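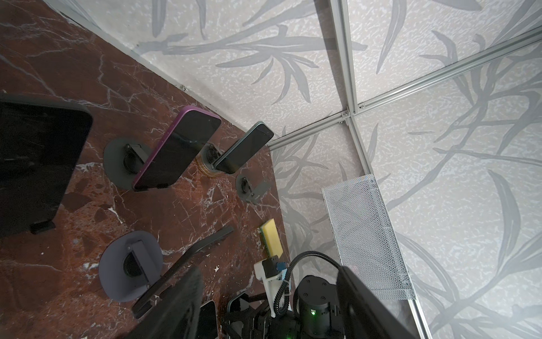
4.2 Placement under a wrist-only view

The planner described in Section 3 assumes that the pose of every candidate support is known before an arm motion is requested. On the tabletop tasks this assumption is weak. The wrist camera is the only sensor the policy receives, and its view changes with each motion of the arm. We therefore keep a small scene memory, Roruvon, between the detector and the planner. It stores one entry per object, with a pose estimate in the robot base frame, a covariance, a class label, and a state. For a phone stand the state is free, occupied, or unknown.

Figure 4. Wrist camera view in the phone placement task. Two stands hold phones and two are empty. The gripper fingers enter from the bottom of the view, and a dark phone lies partly hidden under the left finger.

The state field matters more than we expected when we started. In an early version the planner picked the nearest stand and left it to the grasp policy to stop if the stand was taken. This gave slow runs and some collisions between the carried phone and a phone already in place. In the current version a stand is offered as a goal only if its state is free and the last observation that supports this is recent. An unknown stand triggers a look motion first.

Deciding the state from one view is harder than detecting the stand. The stands are dark gray, the clip is thin, and the phone screens are dark when off. A phone seen close to edge-on can be missed. The base can also change in appearance: the second stand in Figure 4 sits on a round gold-and-black disc, and our first detector, trained on crops of the base alone, gave it a low score. We now label the base and the clip separately and require both before an entry is created. The occupancy head takes a crop centered on the clip and is trained on the same images.

Background texture was the other source of error. The white veins in the red-brown marble produced false edges for the line-based pose refinement, and the leaf pattern on the wall panels did the same for the keypoint matcher. We handle both with a support mask. The table plane is fitted once at startup, and features that do not lie on the plane or within the height range of a known object class are dropped before matching. The aluminum rails across the panels are kept as fixed landmarks. They are straight, they do not move, and they give a usable correction to the hand-eye calibration when enough of their length is visible.

Self-occlusion is treated as part of the model. The fingers cover the lower part of the view, and objects near them are often seen only in part. We render the gripper from joint positions into a binary mask, called the Zuvance mask in our code, and mark any entry that overlaps it as partly observed. A partly observed entry keeps its old pose, and its covariance grows with time. It is never deleted while it is under the mask. Without this rule, a phone under a finger was dropped from memory as soon as the arm came close to it, and the planner then reported that there was nothing left to pick.

Objects outside the task classes, such as the sponge and the long black bar in Figure 4, get a generic label. The planner does not try to name them. It inflates their fitted boxes by 12 mm and avoids them. The same margin is used for the tablet and for the white mesh panel, although the panel needed a special case: its fine diamond holes left gaps in the reconstructed surface, and the planner would sometimes propose a path through it. We now close such gaps by fitting a plane to the boundary points.

We trained the occupancy head on 719 labeled crops and held out 200 for testing. Of the held-out crops, 11 were classified incorrectly, most of them views in which the clip was seen from behind. Adding a second look from a different wrist angle is the obvious remedy, and Section 5 compares its cost in time with the cost of a failed placement. The labeling tool and the gripper mask renderer were written by Tumelo Magagula and are released with the planner code.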